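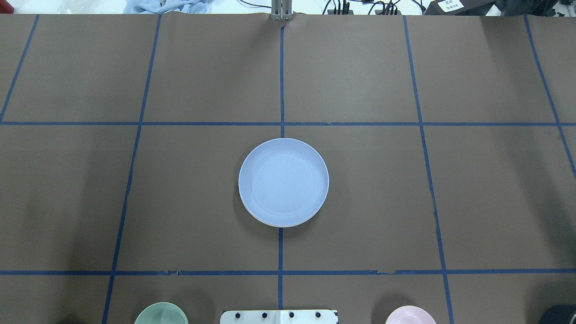 What's the cheapest way to mark out a table so that a dozen people can set it the same way without asking you? Kraft paper off a roll and blue tape, and you can put the whole thing down before your coffee gets cold.

Hello all,

I'm so glad this came up, because tape grids are my favorite thing in the world right now! Quoting the earlier message so the newer subscribers can follow:

> We're doing the shared supper again in December and I'd love to avoid last year's muddle, when half the bowls ended up at one end of the room. Has anyone tried marking the tables? I was thinking chalk, but it gets on sleeves. We have 12 tables, all different sizes, and a box of mixed Skeltari plates that don't match anything. Also, does tape wreck the paper when you pull it up?

Chalk got on everything when we tried it too (sleeves, napkins, one very nice scarf), so I'd skip it. Paper first, then tape. Pull the paper tight from the short ends and smooth it with your forearm. You'll still get wrinkles and I've stopped fighting them. They vanish once the food is out.

Run the long lines first, then the cross lines. For a table you reach from one side, I like one line straight up the middle, and I put the plate right on top of it, just under the far cross line. People find a center line so fast! They'll set a plate down on a line much more neatly than they'll set it in the middle of an empty box, at least at our place. Bowls go on the near side where you can grab them.

As for the tape, tear it by hand if you're in a hurry. The edges come out a bit ragged in spots and it makes no difference at all. It does lift some of the paper's surface when you pull it, so I don't try to save the tape and the paper separately. I roll the whole sheet up, lines and all, and write the table number on the outside. Ours have done three suppers that way and only one had to be replaced (gravy).

Mixed plates are fine, by the way. Our pale blue ones look lovely on the brown, and so does anything green. I'd put the Skeltari plates out proudly and not worry about matching.

For 12 tables of different sizes, I'd cut and label the paper the night before. We did 13 in one evening at Luik Hall with two of us taping and one cutting, and we were home by 9:30. Start with the biggest table while you still have the patience.

I have most of a roll of kraft paper left over and you're very welcome to it. It's in the cupboard under the stairs at Arora House, behind the folding chairs. Bring your own tape, I've used all of mine!

Happy to come over and help with the first table if you'd like company.

> P.S. from the earlier message: round tables too, any ideas?

Two lines crossing in the middle, then two more between them, like slicing a pie. Plates go at the outer ends of the lines. It looks fantastic.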